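Tastum Robotics Club
Member guides > Hand and arm > Guide 5: The paper cup grasp

The cup grasp is the first task every new group does with the hand. Plan on one afternoon session. You should have finished Guide 3 (homing the fingers) before you start, and one person in the group needs to be signed off on the stop button.

What you need

The arm and hand, powered down
Paper cups from the Trovholm drawer, empty
Masking tape and a pencil
The club laptop with Gruka open
Your group's log sheet

Setting up

1. Clear enough tabletop for the cup and the full swing of the forearm. Push cables back from the edge and tape down any that still move when you tug them.

2. Put a cup where you want the grasp to happen and draw around its base in pencil. Every trial starts with the cup on that circle.

3. Power up the arm, then the hand. Wait for Gruka to list all the joints before you touch anything. If one is missing, go back to Guide 3.

4. Open the wrist view in Gruka. It is mounted at an angle to the palm, so the room will look tilted. Leave the rotation setting at zero. Groups that change it end up with logs that can't be compared.

5. Run the open pose and look at the wrist view again. The thumb should be well away from the fingers. Save one still before the first trial. 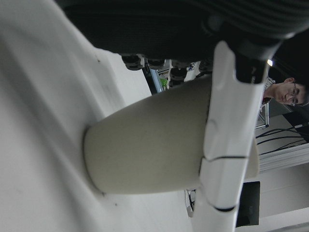
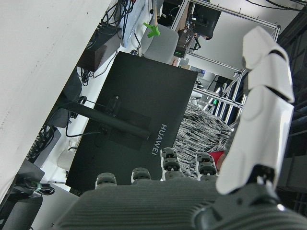
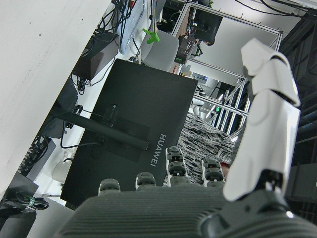 Wrist view. First picture: finger against the side of the cup. Second and third: fingers and thumb with no cup in the grasp.

Teaching the grasp

6. Bring the hand to the cup in slow mode. Stop when the cup is between the thumb and the fingers with a little space on both sides.

7. Close the thumb first, until it just touches. Then close the fingers together in small steps. One person drives and another watches the cup from the side, at table height. Keep hair and sleeves back.

8. Stop at the first sign of the wall bending in. Go back one step and save that as the closed pose. Name it with your group name and the word cup.

9. Lift by a hand's width, hold, and set the cup down on the circle. If it slips, add one step to the fingers only. Adding to the thumb tips the cup over.

10. Repeat until you have 17 logged trials. Failed ones count and go on the sheet with a short reason (slipped, crushed, tipped, missed). Use a new cup once the old one has a crease.

Common problems

The cup turns as the fingers close. One finger is arriving early. Watch a slow close from above and lower the speed on that finger.

The hand closes but the log shows no contact. Check the threshold. It should be 18 for paper cups. The last group may have left it set for the tin cans.

The cup is pushed away before the thumb gets there. Your approach is too far to one side. Move the wrist and leave the finger poses alone.

Gruka freezes during a trial. Press stop, save what you have, and restart the program. The hand holds its last pose, so support the cup before you power down.

Packing up

Run the open pose, then park the arm. Switch off the hand first and the arm second. Rub out the pencil circle. Cups that are still round go back in the drawer.

During Ramadan the late session ends before sunset, so start your last set of trials by 3 if you want time to finish the sheet.

Next: Guide 6, Pouring dry rice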